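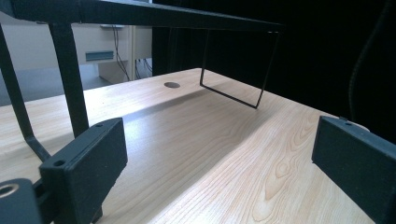
*The Skaller's two fingers, opened wide over the practice table.*

# Skaller Hand-Held Gripper, Club Set

The Skaller is the gripper we wish we'd had in our first year of competing. Students hold one in each hand, do a job at the table the way they'd like the robot to do it, and the recording goes straight into the training folder. It started as a build project in the Stekatano robotics club, and after 36 versions of the finger (yes, we kept every one, they live in a bin marked OLD) we finally have a set other clubs can order and put together themselves.

You'll need a small screwdriver, a free afternoon and a table. Kenneth Galbraith's beginner class had two pairs running before the late bus, and most of them had never threaded a cable through anything before!

## What's in the box

| Part | Quantity |
|---|---|
| Gripper bodies, left and right | 2 |
| Fingers, with spares | 6 |
| Top plates, drilled | 2 |
| Cables | 2 |
| Bag of screws | 1 |
| Printed task cards | 8 |

Total weight, boxed: 709 grams. The carrying case is sold separately and fits both grippers with the cables coiled.

## The task cards

The cards are the part students get attached to. They come from the Bandetti Cup practice list, and each one gives a start layout, an end layout and a time limit. Card 3 is the favorite – pick up a small container with a lid and set it on a raised shelf with the label side facing out. It sounds easy until you try it with your wrist at the wrong angle. Shota Sugawara wrote most of them, and he is not kind about the time limits.
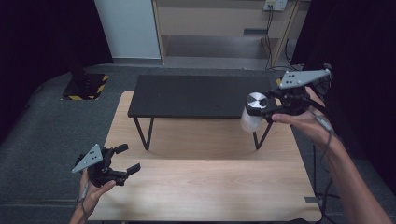
*Right gripper holding a small lidded container over the black table, left gripper open.*

Work through them in any order. We like to have one student run a card while a second one reads it out loud, then swap. Cards 7 and 8 use both hands together and are best saved for April, when everybody's got some practice in.

## Getting good recordings

Go slower than feels natural for the first few tries. Keep the fingers wide on the way in and close them only when you're level with the object. Let the cable run back along your forearm so it doesn't drag across the table, and stop between tries to put things back where the card says. 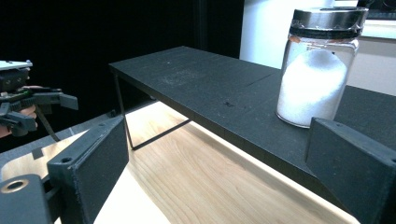

Smooth, heavy things are great for learning how hard to squeeze, and a screw-top or clamp-top container from somebody's kitchen works as well as anything you could buy. Check the finger screws at the start of each session. They do work loose, mostly on the left hand for some reason, and a quarter turn fixes it.

## Spares and fit

- Fingers from the older Bhattacharjee kit fit this body, but the top plates don't.
- Finger files are included if your school has a 3D printer.
- Left and right bodies can be ordered one at a time.

Please tell us your club's name when you order – we love hearing what people are trying with these, and new task card ideas go straight to Shota.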